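Last updated: 14 May 2021

The Round Table Corner — a few notes and a picture

I finally got back to the Hepburn room this week, and I've been meaning to put up a gallery page for it ever since October! It's the one with the photo boards on the wall and the round cream table, and I can never walk past that table without stopping to see what's been left on it (small boxes, usually, and I do love a small box).

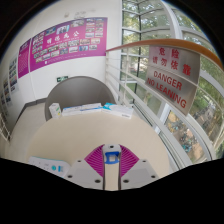
Anyway, the big magenta board is still my favorite thing in there. All those little photos in rows, groups and buildings mostly, and I could stand in front of it for ages. I can't read the Chinese heading, so if you can, please write and tell me what it says.

The gray chair with the high curved back is a good one too — I sat in it for roughly 5 minutes and didn't want to get up. I'd have one at home if I had the space, which I don't.

More rooms are coming. Cununel is next, then Plornum if I can get over there on a weekend when the buses are running.

516 shares · 2 comments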